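Cluvstead Chamber Players – young soloists program
Progress report to the Begum Fund, covering up to the end of April
Prepared by Judit Kerekes

Quick version first as I know you have a stack of these. Auditions done, three soloists picked, two of the four concerts played, third one next month. Money on track except piano tuning, see below.

Auditions
Held at the Fultton school hall over two afternoons. We heard 18 players, mostly strings, four pianists, one very good bassoon. Panel was me, Sorin Mihăilă and Raili Koivisto. Chosen: Shiuli Bepari (piano), Paavo Heinonen (cello), and a violinist whose parents haven't signed the publicity form yet, so no name in this report please. Will send it when the form is back.

Concerts so far
First concert was Shiuli with the Mozart A major, K. 488. Hall holds 90 and we filled it, people standing by the coat rack. Slow movement was lovely. The last one ran away a bit, horns got left behind for a few bars and caught up by the second theme. She has asked to play it again in the fall and we would like to say yes.

Second concert, Paavo, Haydn C major. Smaller house, heavy rain. He played from memory and gave a Bach sarabande as an encore. Local radio recorded it but the sound is not great – the microphone was too near the basses. We are asking for the raw files.

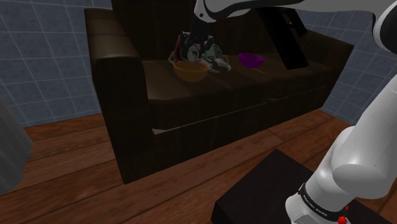 Sofa with an orange bowl and a purple bowl, computer rendering.

Coaching
Each soloist gets six sessions with Sorin before thier concert. All six done for Shiuli, five for Paavo (one lost to flu, he didn't want it rescheduled so close to the date). Violinist has had two. Raili is running the score reading class on top of this, open to anyone who auditioned. Turnout good at the start, thinner since exams. Might move it to 5 p.m. and see.

Budget
Of the 3000 for coaching and accompanist fees, all is either spent or promised. Of the 2000 for hall hire and music rental, we have some left but the orchestral parts for the Bruch haven't been invoiced. Tuning is the problem. We budgeted one tuning per concert and the Fultton piano needed two for the Mozart, plus a sticking pedal fixed. I'd like to move a little over from printing, where we came in under. Need your OK on that before the next invoice if posible.

Still to do
– Third concert, Bruch G minor, orchestra rehearsals start next week
– Find a second oboe
– Program notes (Raili has a draft)
– Fourth concert, all three soloists, pieces not settled. Sorin wants the Beethoven Triple, I think it's a lot of rehearsal for the time we have.
– Feedback forms from the first two audiences to be typed up

Full accounts come with the final report. Call me at the office about the tuning money, mornings are best.

Judit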